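Buying the second arm last

Violeta Maldonado keeps her equipment budget in a spreadsheet with 215 lines. The arm takes up one of them. Most of the rest are things she says she would have laughed at three years ago: spare finger pads, table clamps, cable ties, storage bins, bowls.

Maldonado runs operations at Gindavico, a small company that develops and tests pick-and-place setups for packers and parts suppliers. She came to the job from a food wholesaler, where she bought forklifts and shelving, and she took over purchasing at Gindavico when the company had one working station and a second one half ordered.

"The half-ordered one was the problem," she says. "Somebody had signed for the arm. There was no table for it, no mounts, no money set aside for grippers. It sat in its crate until February."

I visited on a Thursday, a little after 10 a.m., and we talked at the end of a workbench while her colleague Máté Orbán got ready for a run. Orbán is the engineer who writes the requests that Maldonado approves or sends back. They disagree often and neither of them seems to mind.

Her main rule is that the price on the quote is only where the number starts. For every arm she now adds a line for fingers, one for the table, one for the test objects, and one for the hours it takes to get all of it working together. On the last station, the hours were the largest of these.

"People ask me what an arm costs," she says. "I ask them what they want to pick up. If they can't tell me, I can't tell them."

Orbán agrees with that part. Where he differs is on timing. He would like to buy fingers in several shapes at the start and have them on the shelf. Maldonado prefers to buy one set, use it, and let the work show what is missing.

"She's right for boxes," Orbán says. "A box is a box. For anything with a curve or a point on it, you need choices, and you need them that week. If I have to wait for a delivery, the station is standing still, and that costs money too. It just isn't on her sheet."

It is on her sheet, Maldonado says. She added a line for idle days after the crate.

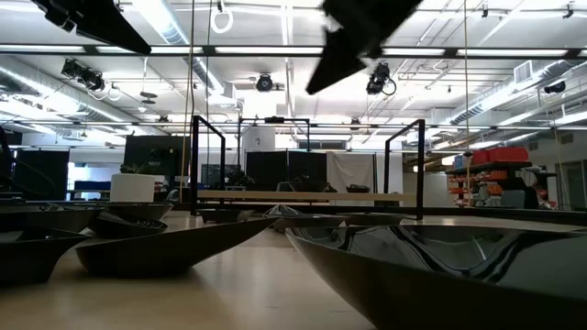

Dark boat-shaped bowls on the worktable at Gindavico, with the gripper fingers overhead.

The bowls are a good case of how small purchases get argued over. Orbán wanted dark, shiny ones because reflections are hard on vision systems, and customers do send in shiny parts. Maldonado wanted to know why a cheaper matte bowl would not do. The order she finally approved came to 646 dollars, including shipping and a few spares.

"I didn't like it," she says. "Then I looked at what we had spent the month before on a sensor we never plugged in. After that, 646 dollars for something they use every day looked fine."

She now splits every request in two. Things that touch the work (fingers, pads, bowls, bins, frames) can be bought by the engineers up to a monthly limit without asking her. Things that plug into a wall need a written request, with the name of the person who will install it and the week they plan to do it. If the week passes and the item is still in its box, the next request from that person waits.

"That one was not popular," says Csenge Szénási, who keeps the parts inventory. She says requests for plug-in equipment dropped in the first quarter of the rule, and the back shelf is easier to get to. Her own complaint is about spares. She would like two of every finger type at all times, and the current budget covers that for only some of them.

Service contracts are the other long discussion. Gindavico was offered full coverage on both arms by its dealer, Gistley, and took it on one. Maldonado's reasoning was that the older arm is out of warranty and the newer one isn't. Orbán would have covered both. They will look at it again when the warranty has 73 days left, a date she has already put in the calendar with his name on it.

I asked what she would tell a company that is planning its first station. She thought about it for a while.

"Buy the table first," she says. "Put the things you want to move on the table. Leave them there for a week and let the people who do the work walk past. They'll tell you what's wrong with the plan. Somebody will say the bins are too far away, or the light is bad in the afternoon. Then get your quotes."

And the floor space?

"Measure it, then take off nearly a third. You need to stand somewhere."

Next year's budget goes to the owners in draft at the end of the month. It includes a third table and no third arm. Orbán has already sent her the finger list.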